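How to Trim and Balance a Small Chuck Glider Before You Blame the Kit

Posted 19 November 2022

Most advice on trimming a chuck glider comes down to "add weight to the nose until it flies." I've followed that advice, and what I got was a lawn dart. Nose weight matters, but people reach for it first because it's easy, and then they spend the afternoon fixing a problem they put there themselves.

These steps suit any small all-sheet balsa glider. I worked them out on a Curker, a plain little model with a flat stab and a simple dihedral joint in the wing, and they have held up on a couple of others since.

What you need

A ruler, a soft pencil, modeling clay, two pencils with erasers, masking tape, 200 grit sandpaper and a calm evening. You do not need a balancing machine. I bought one and it sits in a drawer.

Step 1. Check for warps

Hold the model at arm's length and look at it from straight behind. Both wing panels should show the same amount of underside. If one tip is twisted, breathe on it, bend it gently the opposite way and hold it there while you think about something else. Look again the next morning, since thin balsa likes to creep back.

Some people will tell you a twist can be cured with a bit of rudder. It can be hidden that way at one speed. Throw the model harder and the twist comes right back.

Step 2. Find the balance point

Measure the wing from front to back at the root and make a pencil mark underneath at the spot shown on the plan. If your plan doesn't show one, start a third of the way back from the leading edge. Rest the wing on the two eraser tips at that line, one each side of the body. The glider should sit level or hang very slightly nose down.

Add clay in pieces the size of a match head. I'm suspicious of any plan that gives a nose weight as an exact figure. Balsa from the same store can be twice as heavy from one sheet to the next, and whoever drew the plan has never met your wood.

Step 3. Level it side to side

Hold the nose and the tail lightly and let the wing settle. If the same tip drops every time, sand the underside of that tip, or stick a scrap of tape on the other one. Tape is better while you are still learning, because you can peel it off.

Step 4. Make the first throws

Stand in long grass facing whatever breeze there is. Aim at a spot on the ground 15 paces ahead and push the glider toward it, wings level, nose a hair down. It's a push – people who throw it like a baseball are testing their arm.

Throw it 3 times before you change anything. One bad flight tells you very little, and I wasted most of a February making corrections for my own sloppy launches at the Stomurham field.

Step 5. Read the glide

If it dives, bend the back edge of the stab up a tiny amount. If it swoops up, stops and drops, bend that edge down a little, or add one match head of clay. If it turns hard, go back to Step 1 before you touch the rudder. A gentle, wide turn is fine and saves you some walking.

Change one thing at a time. I know everybody says so. They also go out and change 2 things at a time, and so do I when it's getting dark.

Step 6. Write it down

Once the glide is smooth, put a pencil line along the stab where it meets the body and note how much clay is in the nose. Then glue the clay in or cover it with tape.

A word on finishes

The Chang method, which made the rounds of the Onuvdale newsletter, calls for several coats of thinned dope for a "faster" glide. Maybe. I tried it and noticed mostly that the tail got heavier and I needed more clay up front to match. One thin coat keeps out damp – past that, I'd want to see two identical models flown side by side before believing it. Whatever you put on, check for warps again after it dries, and repeat the balance test too.

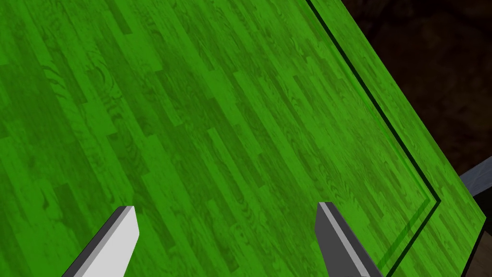 Should I rebalance the glider after repairing a broken tail?

Every time. Glue is heavier than it looks, and at the tail even a small blob has a long lever to work with. Put the model back on the erasers, correct it with clay, and make a few gentle throws before launching it hard.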